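Home | About | Meetings | Minutes | Contact
Desgate Home Science Group: minutes
2018-09-24
Minutes by Noémie Perrin
Print this page | E-mail this page

Present: Ysaline Leblanc (chair), Aušra Ķēniņš, Didier Maillard, Pascal Huet, N. Perrin. Apologies, none recieved.

Started late, door code again. Last minutes taken as read. Didier wants "syrup" changed to "cordial" in item 3. Changed.

1. Filtering evening. Went over the method for the handout. Fold paper in half, half again, open out to a cone. Set in funnel, press to the sides, wet with a little clean water so it sticks. Then pour, slowly, never above the rim of the paper. Ysaline wants the bit about the spout kept in: it goes down inside the cup, not hovering over it. Plastic measuring cups are fine for this, no glass on the tables. Cloths on all tables, dark colour preferred so the white paper shows up for people at the back. 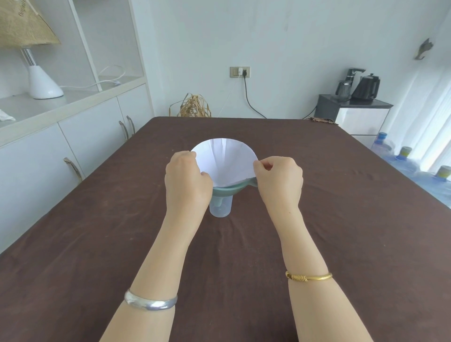
Pascal Huet said the folding is where people go wrong, they open the cone with two layers on one side and none on the other and half the muddy water runs straight through. He'd rather spend ten minutes on folding and do one less sample. Agreed. Samples now pond water and coffee grounds, chalk dropped.

2. Papers. 268 left in the cupboard. Fisto sells them in boxes of 400, Bridumis is cheaper but the papers are smaller and sit too low in our funnels. Go with Fisto, one box. Aušra to order.

3. Funnels. 6 good, one more with a split spout, to go in the bin. Borrow extras from the Buthelezi centre? Didier to ring. Need them back by January for their own thing so label ours beforehand, permanent marker, under the lip.

4. Money. Balance $1107 before the paper order. Tea tin not counted.

5. AOB. Cloths to be washed by whoever takes them home, rota on the door. Ysaline asked that wet papers go in the green bin and not down the sink, third time of asking. Aušra has the spare key. Handout draft to be emailed round, comments to Noémie, spelling of "funnel" to be checked thoughout.

Closed 8.50. Next meeting same room, Didier bringing the biscuits.

Print | E-mail to a friend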